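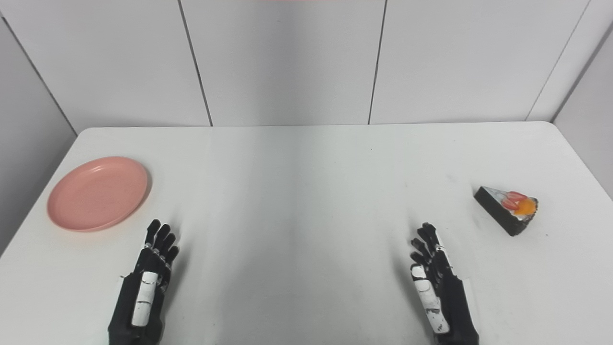
Sidra Awan would like the rule about hands to come first on the page, before anything about software or speed, and she told the meeting in Jundville so more than once. People read the top of a notice, she said, and then they put the kettle on.

She got her way, and the new code of good practice for robots that handle food and crockery, published on 20 Apr 2023 by the Tatley working group, opens with a page and a half on hands — how they are to be cleaned, how often the joints should be looked over for trapped crumbs, and who signs the sheet afterwards. It is a friendly sort of document, written for the people who will be standing next to the machines in canteens, care homes and college kitchens, and it runs to 80 pages, though a good many of those are forms you can photocopy.

Print this page | E-mail this story

Among the points likely to cause a bit of grumbling is the one on practice. Any two-handed robot must complete 100 trial runs with pretend food, on a plain and uncluttered surface, before it is let anywhere near a real pudding, and the whole lot must be done again if a hand is replaced. Ansari, which fits out kitchens across the county, had asked for a lower figure and was politely turned down. The group did give way on record keeping, so trial logs need only be kept for 7 months, and they may be kept on paper if that is what a kitchen is used to.

There is also a rather sensible section on starting positions. Hands should be open and empty before each task begins, with plates and food set well apart, and a member of staff should be able to reach the stop button without leaning over the table.

The Amenari centre will run free evening sessions on the code from September, and 3000 printed copies are on their way to kitchens that have asked for one. Anyone still waiting can collect a copy from the front desk at Tatley library — do bring a bag, as it is heavier than it looks.

Home | Local news | Business | What's on | Letters | Contact us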